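# Plistitz dry store changes its rules on spilled pulses

The shared kitchen at Plistitz has changed the way it deals with dry goods spilled during weighing and decanting. From the start of December, beans, lentils and split peas that land on a worktop are to be swept up with a brush and dustpan kept for worktops only. Until now the usual method was a damp cloth.

The change follows a stock check by Kerkari, the firm that supplies the kitchen's pulses in 18 kg sacks. The check compared the weight delivered with the weight used over one quarter and found a gap of 2000 g in black beans alone. Most of that was put down to spillage at the decanting table, where sacks are emptied into 750 g tubs. A smaller part came from tubs filled over the line.

Damp cloths were found to cause two problems. Small beans roll ahead of the cloth and drop off the table edge, and those that stay under it pick up moisture. A bean that has been wetted and then returned to a sealed tub can spoil the rest of the contents. The old rule already said that wiped beans had to be thrown away, but it was not always followed at busy times.

Under the new rule, swept beans are tipped into a separate tray and checked for grit before any decision is made on whether to keep them. Anything that has touched the floor still goes in the food waste. The floor brush is a different size and stays on its own hook by the back door.

Gemau, which runs the kitchen, looked at three types of brush and pan before placing an order. The main points of comparison were the front lip of the pan and the stiffness of the bristles. A pan with a thick lip leaves a line of beans in front of it that has to be chased with the fingers. Very stiff bristles flick small beans across the table. The set chosen is plastic throughout the pan, with a hole in the handle for hanging, and can go through the dishwasher at the end of a shift.

The tables have also been looked at. The joint between the top panels collects dust and bits of husk, and is now to be cleaned with a narrow scraper before the closing wipe at 6 pm. Filling the joint was considered and put off until the spring, when the tables are due to be moved.

Wire dish racks may stay on the decanting table as long as they are empty. Loaded racks drip, and are to be kept at least 40 cm from any open sack or tub.

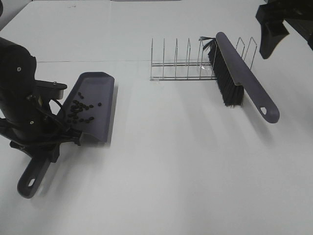 Apaza, writing on the kitchen users' board, asked whether the same set could be used for rice and flour, and pointed out that flour left in the bristles would end up in the next batch of beans. The reply from the kitchen was that flour is not covered by the rule. It should still be lifted with a scraper, and the last traces taken up with a dry paper towel. Rice may be swept, but the brush must be knocked out over the bin first.

A printed copy of the rule has been put up beside the scales. Spare brushes are kept in the lower drawer under the tub lids, and worn ones should be handed in at the office so that they are not reused on the floor. Kerkari will repeat the stock check after one full quarter.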